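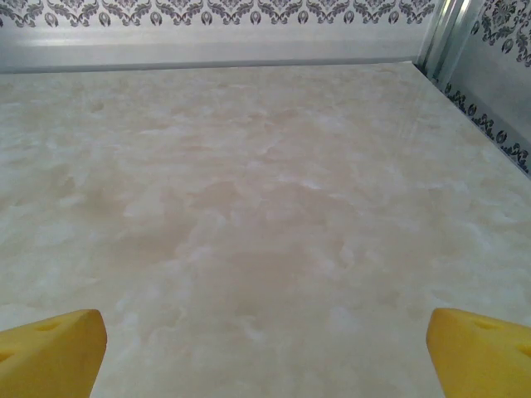 Parveen Afridi has fitted worktops from the same unit in Cidberg for more than 265 kitchens, and she still gets asked the same thing first. "People want to know if it will stain," she says. "I ask them what they cook."

Pale, marble-patterned tops are what most of her customers choose now. She puts it down to small rooms. "A cream surface with a bit of peach or beige in it throws the light back. You don't get that from slate grey."

The gloss is where she has doubts. It shows finger marks, and a dry cloth will only move them about. She tells customers to use warm water, a drop of washing-up liquid and then a clean tea towel. "No scouring pads. I had a call from Jellau in May, 4 weeks after we'd finished, and it was a scouring pad."

Mārtiņš Grīnberga, who does the measuring, prefers a busier pattern. "Cloudy ones hide crumbs," he says. "Plain white, you're wiping all day."

Both of them advise against filling the top with jars and gadgets. Afridi keeps a kettle and a bread bin out at home and puts the rest in a cupboard. Her last job, in Gresitz, came to 3,636 euros with the fitting, and the customer has already asked for a matching window sill.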